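Re: [birkon-share] The grey bin, again
From: Dwynwen Vaughan

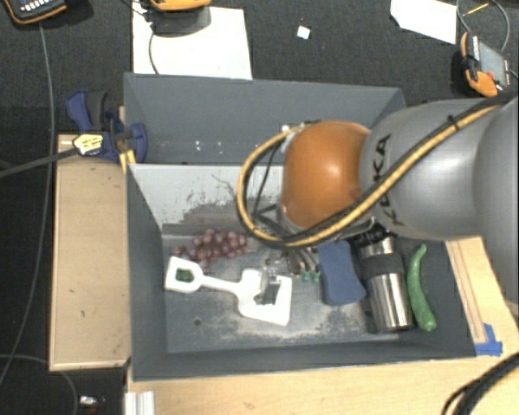 Right, since three of you have now written to me separately about the grey bin, I'll answer on the list and spare us all the forwarding.

Hsu wrote:

> Can we please agree what the mixed bin is FOR? I went looking for
> the sponge and had to get past a bunch of grapes and a child's spade.
> When we set up the share I understood that each bin would have a
> theme. Kitchen, garden, bathroom, toys. I am happy to print labels.
> I have already printed some labels.
>
> Also the tumbler is back in there. It was meant to go on the drinks
> shelf in October and I moved it myself.
>
> Also, could the bin have a clean? The back wall looks as if somebody
> has been parking bicycles against it.
>
> Hsu

Thank you, Hsu. Taking these in whatever order they come.

The mixed bin is for things that don't belong in the other bins. I know this isn't a theme. We did try themes, if you remember, and the result was a list of 14 categories, a spreadsheet, and a long exchange over whether a sponge is kitchen or bathroom that ran past midnight and lost us two members. The sponge is blue and has a bit of a waist to it, and I have seen people claim it for both rooms with real feeling. It lives in the mixed bin because that was the only place where everyone was equally annoyed.

The shovel. It's white, it looks like a toy, and I had it down under toys until Fevance Road told me it was the best thing they'd ever had for getting compost out of the bottom of a sack. They then asked for it to be moved to garden. The toy people objected. Same outcome as the sponge. If you want it, it's the one with the looped grip and the broad blade, and you will not confuse it with anything else in there. Please check the blade before you walk off with it, as small things do end up sitting on top. There's a little clear and metal piece on it that I can't put a name to. If it belongs to something of yours that no longer works, do say.

The same goes for the small dark green object by the handle. I have had two confident identifications, which disagree.

The grapes. I've had more post about the grapes than about the insurance. They're reddish-purple, they came in with the Dralimness house clearance, and they've been entered on the sheet as "grapes, bunch, one". They have been asked for once, for a still life class, and came home again. I think that's a better record than the fondue set. They're staying at the back, on the left, where they bother people least.

The tumbler is a different matter, and here I have some sympathy. Stainless steel, perfectly decent, shiny enough to do your hair in. It should be on the drinks shelf. The trouble is that the drinks shelf is at head height and the bin isn't, so anyone returning a tumbler with a bag in the other hand is going to do the obvious thing. I propose we lower the shelf. I further propose that whoever last lowered a shelf, and remembers how long it took, keeps quiet until we've voted.

On cleaning: I had a go at it last year with the cream stuff and a lot of elbow. The scuffs on the floor are wear, and so are the scratches up the back wall. The smudges lower down may yet shift and I'm willing to be proved wrong by anyone with a free hour. It's a grey bin. It was never going to be the good silver.

As for a replacement, I priced one the same size from Birkon's usual supplier and it was 30 pounds before delivery. We have other things to spend that on, starting with the tap.

Labels – yes please, Hsu, but could they be the kind that peel off. The last lot didn't, and there is still a crate in the hall marked PICNIC (WINTER) which contains extension leads.

Some housekeeping while I have you:

The sheet now runs to 1,708 lines. A good many are duplicates, mostly mine. If you're entering something new, search first, and try it under more than one word. We have the same colander down as colander, strainer, sieve (big) and "metal hat".

Loans are up to 15 days, then ask again. Asking again is allowed. Nobody has ever been refused, they've only been sighed at.

If you take something out of the mixed bin, put it back in the mixed bin, even if you have had a better idea on the way home. Especially then. Send the idea to the list and we can all ignore it together.

I'll be in from half past four if anyone wants to come and argue about the sponge in person. Bring your own mug, or take the tumbler and put it on the shelf afterwards.

Dwynwen

--
birkon-share mailing list
To unsubscribe, reply with the word LEAVE in the subject line and return your key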